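Gallery: the simulated workshop at Larkora

Hello again, and thanks for your patience while we got these up! Marit Haugen and I have spent a good part of August in the simulator, gathering examples for Qin, our learning system, and plenty of you wrote in to ask what a recording day looks like. Duyên Đặng built the workshop (she did the colour of the tabletop over more than once, bless her), and each of us takes a turn steering the arms so Qin sees more than one person's habits. A good run gives us 18 keepers, and a slow one gives us 8, which we try not to grumble about.
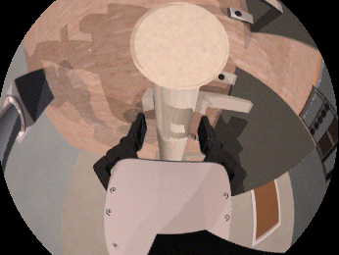 Down at the gripper

The fingers on either side of the stem, with the big cream disc above and a couple of small brackets on the table. Marit likes this view best of all.

Across the table

Stepping back a little, you get a better sense of the room and how much space we have to work in.

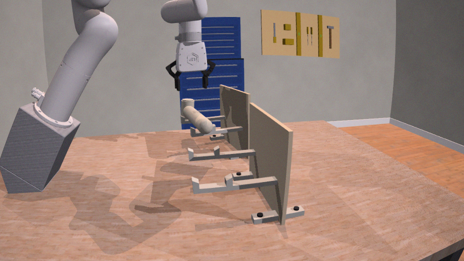
Open gripper above the fixture, with the blue tool cabinet behind and Duyên's pegboard up on the wall.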